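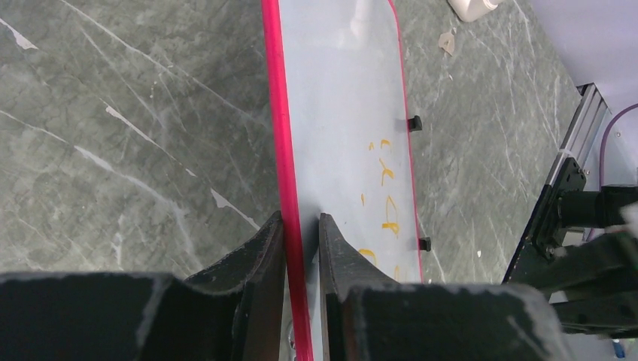

August, 4:10 pm. Board wiping, Skenton bench

Picking up from the Drallel notes. Question from Otero is still the same one – can we tell their people that the arm does a chore start to finish, or only the bit in the middle. My answer today: the middle.

Force limit was at 700 when I came in, no idea who left it there. Dropped to 300 and then 200 for the edge grasps. At 200 the approach is slower but I stopped wincing. Hauke Harms wants it back up at 300 for cycle time. We'll argue tomorrow.

Stuff to fix
- edge grasp planner picks the long side every time, even when the short side is closer
- wipe path has no notion of "already clean", goes over blank bits same as ink
- log clock off by an hour agian
- finger pads need cleaning, ask Haldane for spares
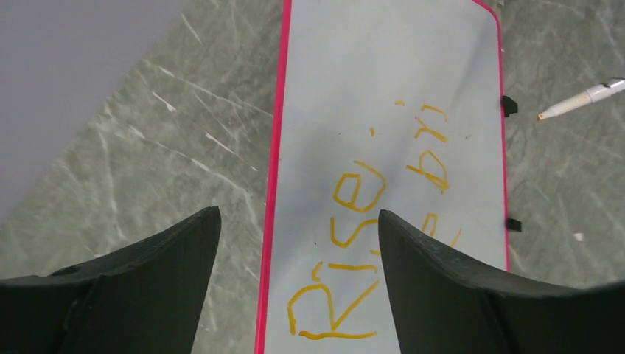
Deciding what counts as done is the hard part, more than the motion. A person looks at a board and knows if it wants wiping. Our checker only thresholds on dark ink, left over from the black marker tests. Orange lettering like "Rise" is a different problem, light on light, and the text runs sideways to the wrist camera as well. Then the gray smudges of old marker – is that dirty? I'd say no for an office, yes for a kitchen. Checker has to ignore the shadow across the middle of the board too, wich is darker than the smudges are. Hauke says train on color boards, I say fix the lighting first. Cheaper.

Same thing we hit with counters at Drallel. Wiping fine, judging bad. Shop floor is easier, there you wipe on a schedule and leave the judging to whoever is on shift.

For Otero: supervised yes, alone no. Ask again after the new checker.

To do: orange threshold, rerun at 200, send Hauke the force plots before he asks. Bench stays set up as is, pls don't move the board.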